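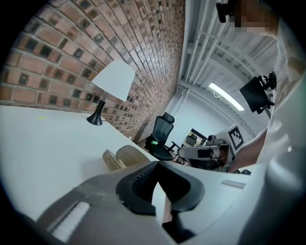

Desks, lamps and the brick wall: the second floor at Cluden

The move upstairs is finished apart from the snagging list, and most people who sit on the second floor have been at their new desks since early November. A few notes on how the room is set up, what is still to come, and what we would like you to do in the meantime.

The brick stays as it is. There was a proposal to paint it white to match the back wall and the ceiling, and we had a quote for the work. Enough people wrote in against it that the idea has been dropped. Please don't drill into the brick, and don't push hooks, pens or rolled-up notes into the small square holes. Two of them had to be cleared out with a screwdriver last week. If you need something hung up, use the white back wall and ask Heriberto Cuevas first, as there is wiring behind part of it.

The ceiling will also stay open. The beams and joists are painted and will get another coat in the corner by the stairs, where the old leak left a stain. The pipes will not be boxed in.

Desks. All the desks on this floor are the large white ones. They mark easily. Coffee rings come off with a damp cloth if you get to them the same day - after that they need the cream cleaner, which is under the sink in the kitchen. Please don't use the green scouring pads. They leave dull patches, and we already have two desks with them. Empty cups and food containers should go back to the kitchen before you leave for the night. The cleaners have been told to wipe only the parts of a desk that are clear, so if yours is covered it will be skipped.

Lamps. The overhead lights are uneven along the curved wall, so we have started putting table lamps on the desks there. They have a white cone shade and a black base. The shade gets knocked crooked quite easily and can be straightened by hand with the lamp switched off. Bulbs are in the supply closet, top shelf. Lamps should be off by the time the last person goes home, and so far they mostly have been.

Chairs. The black mesh chairs with headrests came from Tseng. Several people have asked how to adjust them, and Thanasis Karras will go through it on Thursday at 2 for anyone who wants to come. It should take ten minutes. If your chair sinks while you are sitting in it, put a note on the seat with your name and the word "sinks" and leave it by the freight elevator. Tseng will swap it under the warranty. Don't take a chair from the next room to replace it, because those are assigned too.

Still to come: coat hooks, a second recycling bin, and blinds for the two west windows. The blinds were measured wrong the first time and have been reordered.

Questions about furniture go to Heriberto at extension 323. Anything to do with lights or outlets goes to Thanasis.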